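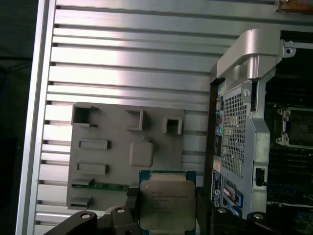
Taner Tuncer asked under the last thread whether the bench staff at our place now just stand and watch. No. The answer takes more than one post, so I have split it up.

1/ Background for anyone new. We refurbish workstations at Gavard: intake, test, processor and memory changes, burn-in, dispatch. The arm cell went live in January on the processor step only. Everything before and after that step is still done by hand.

2/ The processor step was picked on damage figures, and speed hardly came into it. In the year before the cell we handled 2420 boards and logged 257 with socket or pin faults. Some of those arrived faulty. We could not say which, and that was half the problem.

3/ What the arm does: takes a processor by its edges, carries it to the open socket, aligns, lowers, lets go. What it does not do: open the chassis, route cables out of the way, clean off old paste, apply new paste, fit the cooler. Those jobs take most of the time per machine and always did.

4/ The gripping point matters more than the path. Hold the chip by the edges of the substrate and keep off the contacts underneath. New starters get the same rule on their first morning. The arm needs it written as a width and a force limit, and it took us longer to agree those two values than to install the cell.

5/ The grey plastic mock-up plate gets more questions than the arm does. It has dummy sockets and raised pads in place of real parts. We try changes to a routine there before a customer's board goes anywhere near it. Cheap to hit.

6/ Changes for people, then. First, inspection has moved forward. A person now looks at the socket under magnification before the arm is allowed to start, and signs for it. Previously the same person inspected and fitted in one go, and the inspection was a glance.

7/ Second, the pace. The cell takes longer per chip than our quicker fitters. It also takes the same time at four in the afternoon as at nine in the morning. Planning like this. The quicker fitters do not, and they have said so in writing.

8/ Third, the stops. When the arm halts, somebody must decide whether to resume, back off or take the part out by hand. For the first weeks that went to a shift lead, who was usually at the other end of the building. It now sits with whoever is on the bench. That needed training and a change of pay grade, and the grade came through two months after the training. I would do those in the other order.

9/ Fourth, hands. Two colleagues with wrist trouble had been moved off fitting to the packing line at Golto, our other site. Both are back, on inspection and stop handling. This was not in the business case.

10/ Headcount on the bench was 7 before and is 7 now. I would not read much into that. Intake rose over the same period, and I can't tell you what the number would be if it had stayed level.

11/ Faults so far: 604 processors placed by the cell, one bent-pin case, traced to a socket that should have failed inspection. The sample is small and the inspection step changed at the same time, so please do not quote it as the arm's doing alone.

12/ Still open: chassis variety. Handles, latches and cable runs differ between models, and each new model needs a person to set up the approach. Fekik, who supplied the cell, quoted half a day per model. Ours have taken between one and three.

13/ Taner, on your other point, yes, the manual fitting jig stays. Everyone does one shift in five without the arm so the skill is kept up. Altıntaş dropped theirs and had to bring it back.

14/ Next thread will be on how we log the stops. The form is currently two pages and should be one.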